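Anyone else still sorting a parent's house? Looking for a system that works

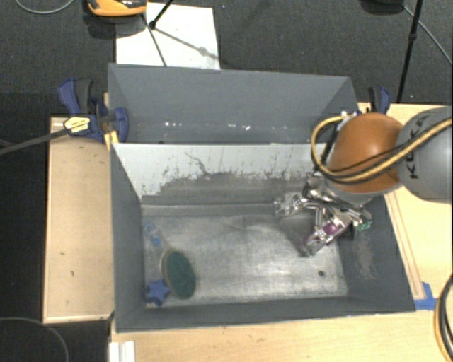
tresshow_61
Original poster

So we are three weekends in at Mom's place in Haltavham and I think I have moved the same box of Christmas cards to four different rooms. She lived there most of her life and she kept everything, bless her. Letters, seed packets, the manual for a dishwasher that left the house when I was in high school. My brother Trefor wants to rent a dumpster and be finished by the end of September. I would like to look at things before they go, and we have had words about it more than once.

What did you all do? Did you go room by room, or by type of stuff? I would love to hear from people who came out the other side still speaking to their siblings.

LleucuS
Oh honey, I'm so sorry, and I remember this so well. We went room by room and I would do it that way again, starting with the bathroom. Nobody cries over old shampoo, and by lunch you have one room that is really, truly done, and you can shut the door on it and feel like a person who finishes things! After that we did the linen closet, then the kitchen, and saved the desk and the photos for the very end, when we were better at letting go.

Bresteck_Bob
Have to disagree with Lleucu there, though I usually go along with her. Room by room is how we ended up with six can openers. You keep one from the kitchen, then one from the garage, then one from the camper, and each one seems reasonable at the time. If you gather all of one thing in one place first, you see what you have. We did it with Dad's hand tools and went from up to 200 screwdrivers (I am not kidding, he bought them at yard sales) down to a coffee can's worth.

LleucuS
Bob, I will give you the can openers. But you had a garage to spread out in. We had a two bedroom apartment and my knees.

yusri.sutanto
My wife and I paid a company to do it, Griffiths, a small family outfit near us. It was $3,000 and I still go back and forth on whether it was worth it. They were kind and quick and very careful with the china. But I found out later that a shoebox of my father's postcards went with the paper recycling, and I had only myself to blame for leaving it on the wrong shelf. If you hire anybody, take the paper home first. All of it, even the junk mail, and go through it at your own table in the evening with something good on the radio.

tresshow_61
Yusri, that about broke my heart. I'm taking the paper home tonight, and Trefor can grumble.

Emrys P
I'm with your brother on this one, sorry. We took two years over my aunt's house and paid the heating and the taxes the whole time. A deadline is a kindness. Set the date, let everybody pick what they want by then, and call the dumpster people.

LleucuS
Two years is long, Emrys, but the end of September is awfully soon for a whole house! Could you split the difference and say Thanksgiving?

Emrys P
Thanksgiving is fair. Put it in writing, though.

tresshow_61
I called him and read him that last bit. He says Thanksgiving is fine as long as the basement is cleared first, and he wants it noted that he did not raise his voice. Starting on the bathroom at nine tomorrow. Bob, I'll let you know how many can openers we find.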